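The travel thermos I didn't mean to buy (and a few other gift ideas)

April 14, 2020

So I have a confession. I went looking for a birthday present for my friend Mio Fukuda, who loves everything to do with camping, and I came out the other end with a thermos for myself. Typical! But it did get me thinking about gifts for people who like to be outdoors, and since a few of you asked in the comments what I ended up choosing, I'm writing it all down.

Let's start with the thermos. It's the Himus from Higuchi, the small one, 300 ml, in a sort of mossy green. I already own two thermoses (don't tell my husband Julián, he'll count them) but one of them leaks and the other has smelled like leek soup for years. The Himus has a wide mouth, so I can get a brush all the way down to the bottom, and the lid doubles as a cup. The cup is tiny. If you drink coffee the way I do, you'll be refilling it every three minutes. Mio says that's part of the charm and she might be right.

I've used it every morning for two weeks now, mostly on the balcony, with a blanket and my feet up on a planter. I pour the coffee at seven and it's still nice and hot when I finish the crossword, and I am very slow at the crossword. The weight is 210 grams empty, which I know because I put it on the kitchen scale like a crazy person. My old one felt like carrying a brick to the beach.

One thing I don't love: the rubber ring in the lid comes out when you wash it and it's a fiddly little thing to get back in. I nearly lost it down the drain on day one. Put a strainer in the sink first!

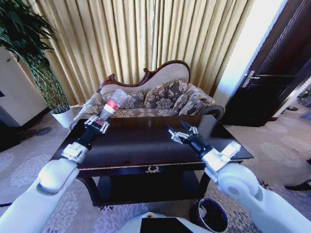 Anyway, the actual present. I went back and forth between a hammock and a picnic blanket for ages. The hammock was from Trurnent, very light, packs down to the size of a grapefruit, and it came in the prettiest rust color. But you need two trees, and Mio's favorite spot by the lake has exactly one tree, with a wasp problem. So the blanket won.

It's a Skistedent blanket, the padded kind with a waterproof back and a leather-look strap to carry it by. We had one like it when I was little, except ours was orange plaid and scratchy and it lived in the trunk of the car next to the jumper cables. My mother, Hatsue Ichikawa, queen of the roadside lunch, would stop anywhere. She once laid out a full meal for six next to a gas station because the light was nice. Rice balls, pickles, boiled eggs, the works! I still think of her every time I unroll a blanket on the grass.

The Skistedent one is softer than that, thank goodness. I opened it up on my living room floor to check it (I wrapped it again, very neatly, she'll never know) and two grown-ups can lie on it with room for a cooler. There's a flat pocket in one corner for keys or a phone. I would have liked a loop in each corner too, so you could peg it down on a windy day, but you can always weigh it down with shoes like everyone else does.

If you have a smaller budget, here are some other things I put in my cart and took out again:

A set of folding cutlery in a canvas roll. Really cute, and good for somebody who takes lunch to work as well. Check that the knife locks open, because the one I had years ago folded up in the middle of a tomato.

A puzzle of a national park, 1,000 pieces. I know, a puzzle is not very outdoorsy, but it's a lovely thing for a rainy weekend and for right now when we're all stuck inside. My sister-in-law Chiharu Maruyama is on her third one this month and says the sky pieces are ruining her marriage.

A string of solar lights. You hang them on the tent or the balcony rail and they come on by themselves when it gets dark. Mine have survived two winters outside, and I only forgot about them both times.

A travel journal with really thick paper. I'm picky about paper! I use a fountain pen and it bleeds through nearly everything. The one I looked at had 100 pages and an elastic band, plus an envelope in the back for tickets and pressed leaves and whatever else you drag home.

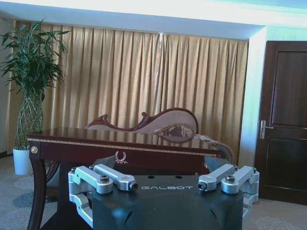 For wrapping, I've stopped buying paper and use fabric instead. My neighbor Haruna Furukawa taught me how to do it with a big square cotton scarf, and then the scarf is part of the gift. You put the present in the middle, tie two opposite corners, then tie the other two over the top. Hers look like something from a fancy store. Mine look like a bag of laundry with a bow on it, but I'm getting better. For the blanket I had to use a tablecloth.

Mio's birthday isn't until May, so I have time to practice, and I have no idea if we'll be able to celebrate in person. Plan B is that I leave everything on her doorstep, ring the bell and run back to the sidewalk, and then we eat cake ten feet apart. She wants lemon cake. I've got the lemons, but flour is another story at our grocery store, so if anybody has a good recipe with almond meal please send it my way.

I'm also still looking for a decent camping lantern that doesn't make everyone look like a ghost. Warm light, not too heavy, and with a handle you can hang from a branch. Tell me what you use! I'll put the good ones in my next post, together with the cake if it comes out of the pan in one piece.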